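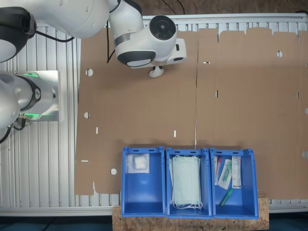
April 17, 2022

By Marichka Bondarchuk

The leaflet that came through doors in Lundville last week had no policy on it. It had a photograph of the council leader, Ivan Vakulenko, looking tired, and under it the words "Had enough yet?" On the back was the address of the opposition group's office and a line telling us who had printed it. That was all.

I have voted for both sides in this town and I expect I will again. What bothers me is that the campaign has three weeks left to run and I could not tell you what either group wants to do about the bus station, the empty shops on Moroz Street or the waiting list for council homes. I know a good deal about Mr Vakulenko's expenses and about where his opponent, Zoia Mykhailiuk, went on holiday.

People in both parties will say privately that attack leaflets work. Perhaps they do. The last by-election here was won by 544 votes after a fortnight of very rough stuff, and the winning side took the lesson that rough stuff wins. The losing side took the same lesson. I would point out that turnout in that ward was the lowest I can remember, and that plenty of those who stayed at home were people who used to vote every time.
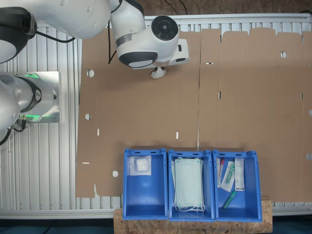
A white robotic arm above a sheet of cardboard.

The housing list is the matter I would most like to hear about. It stands at 3120 households. Mrs Mykhailiuk's group says it would build, but has not said where. Mr Vakulenko's group says it has a plan, and the plan has been going to the next meeting since before Christmas. A candidate who named two sites and put a cost beside each would lose some votes from the people living next to them. That is what asking for a mandate means, and I think more of us would respect it than the agents suppose.

Nazar Ivanyshyn, who is standing as an independent, has at least published something. It runs to 15 pages and parts of it are not very good. His sums on parking charges look hopeful to me, and he seems to think the county will hand over the road budget if he asks nicely. But it can be argued with. I went to hear him at the library and people did argue with him, for well over an hour, and he changed his mind on one point in front of everybody. I came home knowing more than I did when I left.

The usual defence is that leaflets must be short and that voters do not read. I don't accept it. When the council proposed closing the swimming pool, about 2000 people filled in a consultation form that was long, badly laid out and only available on request. They read it because it concerned something they used.
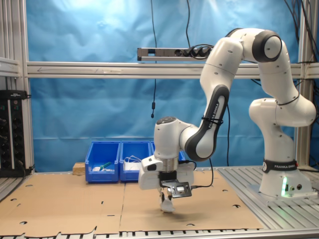 A Franka Emika arm on its round white base, mounted at a slatted table.

Over in Zakodville the two main groups agreed before the campaign to hold four public meetings, each on a single subject, with questions taken from the floor. Nantana Wannasri chaired the first and was strict about it - anyone who mentioned the other side's character was asked to sit down. I am told it was dull in places. I would take dull.

There is still time to do the same here. The town hall is free on most evenings and costs the parties nothing during an election. I have written to both group leaders asking whether they would turn up. Mr Vakulenko's office replied that he is considering his diary. From Mrs Mykhailiuk I have had a second copy of the leaflet.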